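Bendard fitted sheet
Colour: sage green
Product code: 2476

Overview

We've sold bed linen in the shop for years and the Bendard is the one we keep taking home ourselves. It's a plain fitted sheet in a soft, greyed green, with no piping, no pattern and no fuss, and it makes up a bed beautifully. The colour is the reason most people pick it up. The cloth is why they come back for a second set, usually in the same green!

Bendard is woven for us by Fomus, a small mill that mostly makes table linen, and you can tell. It has that dense, flat feel of a good tablecloth when it's new, and then it relaxes. Ours at home has been through the machine more times than I'd care to guess and it's lovelier now than when I unfolded it.

Details

Cloth: 100% cotton percale, 300 thread count
Finish: matt, no easy-care coating
Elastic: all the way round, stitched into a cotton channel
Corners: boxed and double-stitched
Label: sewn at the bottom right corner, so you know which way round it goes

Sizes

Single: 90 x 190 cm, 30 cm deep
Double: 135 x 190 cm, 30 cm deep
King: 150 x 200 cm, 34 cm deep
Super king: 180 x 200 cm, 34 cm deep

Measure your mattress with any topper already on it. If you come out within a centimetre or two of the depth given, go ahead, there's a bit of give. If you're well over, please have a look at the Plodel instead, which is cut deeper for thick mattresses. It comes in the same green, so the two sit happily together if you have one of each in the house.

About the colour

Sage is a slippery word. Some sages are nearly mint, some are closer to khaki. Bendard sits on the olive side, pale and a little dusty, and it shifts through the day more than you'd expect. Morning light brings the grey forward; under a warm bulb it goes yellower and softer. It's very good against a plain white wall, and I love it with oatmeal, rust or navy on top. With bright white pillowcases it looks crisp. With off-white ones it looks calmer — that's how we have it in the shop.

If you're matching it to paint or curtains, ask us for a swatch. They're free and we post them in an ordinary envelope.

How it sits on the bed

Percale creases. We like it that way, and you'll get along with this sheet much better if you do too. Straight from the packet you'll have the fold lines, and after that you'll see the softer sort of wrinkle that cotton makes wherever it has been pulled, leaned on or sat on. For a flatter finish, put it on very slightly damp and smooth it from the middle outwards with your palms. You can iron it as well, on the cotton setting, and it comes up wonderfully smooth (for an evening, anyway).

Start with the corner that's hardest to reach, normally the one against the wall. Then do the corner diagonally opposite, and the last two will go on without a fight.
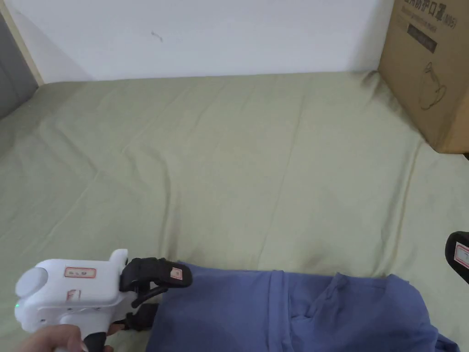
Washing and drying

Wash before first use, on its own or with other greens, at 40 degrees. After that 30 is plenty for everyday. Skip the fabric softener, it leaves a film on percale and dulls the lovely dry feel. Line drying is best. If you use a tumble dryer, keep it low and take the sheet out while there's still a trace of damp in the hems. Shake it hard by two corners before hanging and half the creases drop out.

No bleach, please, and go carefully with face creams containing benzoyl peroxide, which will lift the colour from any dyed cotton.

What customers have told us

"Bought the king in March and I've already ordered another. It's cool to get into and it doesn't ride up at the corners." — Firouzeh Soltani

"The green is more olive than it looked on my phone but I've grown very fond of it. Creases a lot, as you warned." — Jui-lin Ko

"Stayed put on a heavy mattress that has defeated every other sheet we own." — Ardalan Kermani

Goes well with

Bendard pillowcase, sage green or off-white, sold singly
Mikkelsen wool blanket, oatmeal
Plodel deep fitted sheet, sage green

Ordering and returns

All four sizes are in stock. Orders go out the next working day, folded in paper with a cotton tie. You can send a sheet back within 30 days if it's unwashed, and we'll exchange sizes at no charge as long as we have the one you need. For swatches, or a question about an awkward mattress, write to Shirin Yazdani at the shop and quote the product code.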